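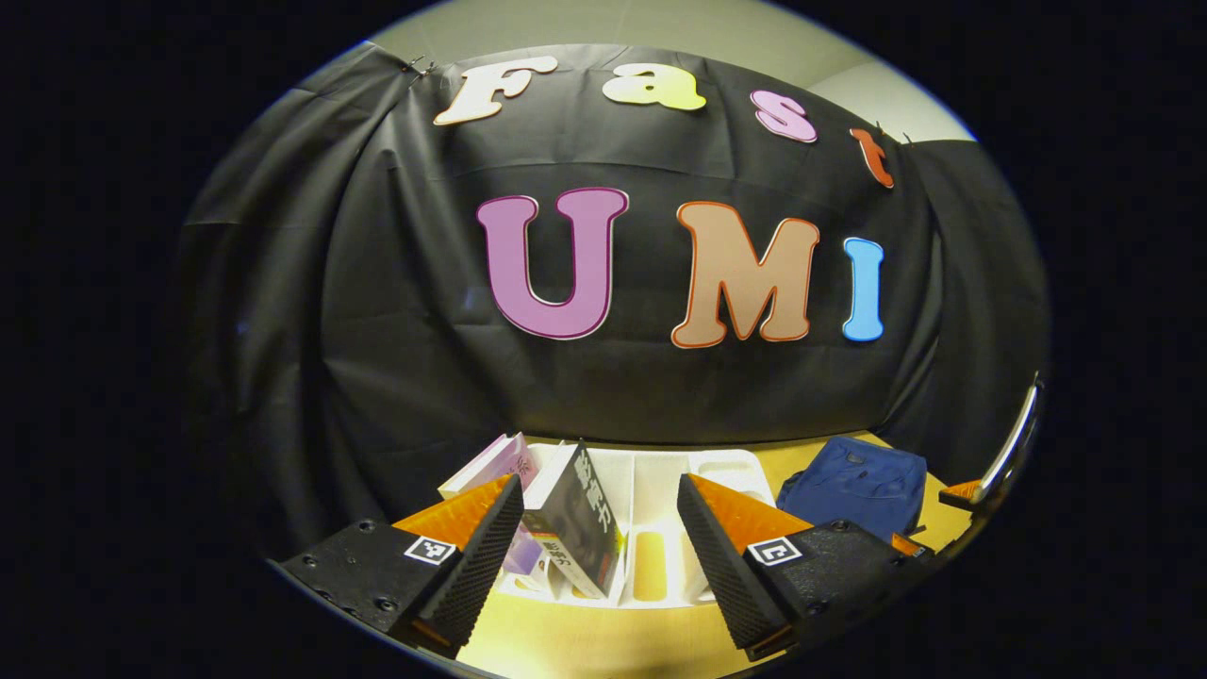

The sorting table, with two books in the tray and the letters up on the backdrop.

I said in my last post that I would write down what we are spending and what we have decided to leave out. A few people asked, mostly people in the same position as us, with a small room and a fixed amount of money. So this is the budget post. It will be dull if you came for the robots moving.

The plan for the year is hand-held grippers first and an arm later. Shiela Navarro and I argued about the order for most of a month. She wanted the arm in straight away so that we could test as we went. I wanted to spend the early money on collecting demonstrations, as an arm with nothing to learn from would just take up floor space. We settled on grippers now and the arm in September, if the grant from Pitov is paid on time.

The total we have for the first stage is £1,730. That excludes the grippers, which come out of last year's money, and it excludes anybody's time. It has to cover tables, lighting, backdrops, storage, spare parts and all the objects we pick up and put down.

Backdrops were the cheapest thing on the list. Black plastic sheeting and binder clips do the job. I had a quote from Padilla for a proper fabric screen on a stand and it would have eaten a large part of the budget, so I said no. The plastic creases and it shows the light along the folds, and I can live with that. If it tears we cut another piece. The foam letters weren't in the plan at all and I have put them under sundries.

Lighting I got wrong. I priced two lamps per table and then found that the tabletop came up very bright while the corners stayed dark. I have now put in for a third lamp and some diffuser material, and moved the money across from the line for chairs. We mostly stand anyway.

Spare parts is the line I would tell anyone to make bigger. Finger pads are what I expect to buy most often. I have allowed £200 for pads, screws and reprinted markers, and Natnael Kahsay, who did this sort of work at Nurach before he joined us, thinks even that is low. His advice was to order pads in one go and to keep a full set of fingers built up and ready, so that a worn one doesn't stop the whole afternoon. I have done the first and not yet the second.

Objects cost less than you might think. The white compartment trays are useful because you can do a lot with one: stand a book in it, take it out, swap it with the one beside it. Books are good too -- they lean, they slide, and the covers are all different. Most of ours are second-hand or came from home, and so did the odds and ends of fabric. I have still kept a small amount back for things we have to buy new, as you do run out of cupboards to raid.

Storage is where I am undecided. Natnael wants 5 drives, bought together, with two kept off site. Shiela would pay for hosted space by the month. Drives are a one-off cost and I can see them on the sheet, which suits the way our money arrives. The monthly option looks cheap until you add up a year of it. I have asked Pisitz for a price on both and will update this when it comes.

What we have left out for now: a second backdrop frame, motorised tables, a spare laptop and any kind of insurance beyond what the building already has. The laptop worries me the most. If you have run a setup like this on a similar amount and have a view on the storage question, leave a comment, especially if you went for drives and later regretted it.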